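Slatted crate displays for a small produce shop - worth it?

sveva_g
We're redoing the vegetable wall in April and Morelli quoted us 600 for a set of pale slatted crates with a ledge along the front. My partner loves them. I think we'd be paying for a look. Anyone living with these?

manolisb
Had them two years. Customers like them. Unfinished wood stains, and dirt from the potatoes gets down between the slats. You'll be out there with a brush every Tuesday.

Gualtiero M.
Disagree with Manolis. Potatoes are what they're good for. Fill the crate right up and it looks like a full harvest. It's the long stuff that looks silly in them.

sveva_g
Right up to the brim is how many pounds? I don't want 200 pounds of potatoes out just so the shelf looks happy. The ones at the bottom never get sold.

Gualtiero M.
So put a false bottom in it. Takes 30 minutes.

manolisb
And now she's paying 600 and building half of it herself.

carmela.mazza
I'm not sold either. Ballo does plain plastic baskets with slots down the sides, you can hose them off, and peppers and tomatoes don't care what they sit in. I would keep wood for two or three things at eye level and stop there.

Gualtiero M.
Plastic on a shop floor looks like a stockroom.

carmela.mazza
It looks like a basket, Gualtiero.

ermanno_monti
You two have this argument every spring. Sveva, look at the wood and the plastic near each other before you pay anyone. I still say two cabbages in a compartment look lonely, whatever the brochure claims.

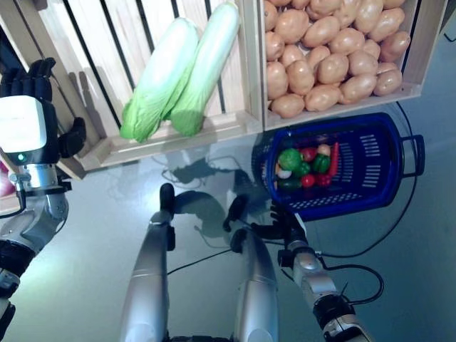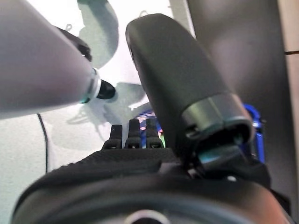
First picture: napa cabbage on the left, potatoes on the right, blue basket on the floor.

sveva_g
OK, the potatoes do look good. Still not 600 good. Asking Morelli for a price on one crate.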